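Small things in bags: packing week at Hadska

Welcome to our gallery page. It is about packing, and mostly about the small items which go in thin plastic bags before they go in the box. We are a small shop and we send parcels with toys, kitchen things and little gifts. Many customers wrote to us in December and asked how the orders are prepared, so I have put together this page. My English is not perfect, but I hope that everything is clear.

The table is always white. On a white table you notice quickly a lost button or a piece of tape. Our old table from Valente was dark brown, and we lost many small parts on it.
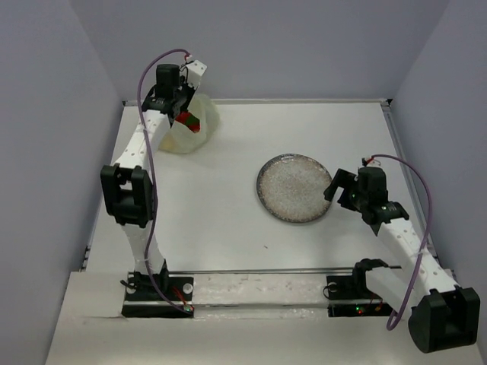 Something red and green in a milky white bag, at the back left corner of the table.

I like this kind of bag because the colours still come through it. You can recognise the item without opening anything, and this saves time when a parcel must be checked again. The bags become crumpled very easily, but for us it is not a problem.

We buy the bags from Adano in packs of 198. Last season we sent 306 parcels, and for the next one I have already ordered 30 packs, so the shelf is quite full now. The bigger boxes come from Plulness and they arrive flat.

If you have an old bag from us, please use it again. It is good for buttons, seeds or crayons.

Page updated on Friday, April 17, 2026.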